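Old desktop on the bench? Lay it on its side first, panel off, good light. Take a phone pic of the cables before you touch anyhting.
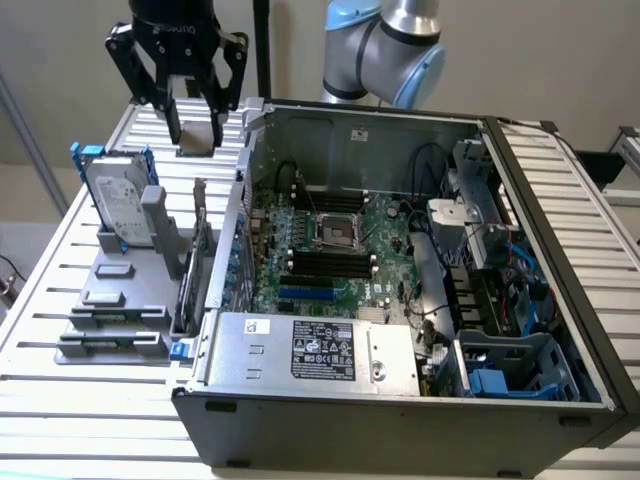

Catacutan

Blue rails on the hard drive, keep them with the drive. Stand it upright somewhere it wont get knocked. Mine always ended up under a rag.

CPU socket empty, frame up? Don't poke round in there. Pins bend if you look at them sideways.

Cables next. Tuck the SATA ones off to the side, bit of masking tape. Screws in an old ice cube tray, 40 cents at the op shop. Dust last, soft brush, Thursday's bin.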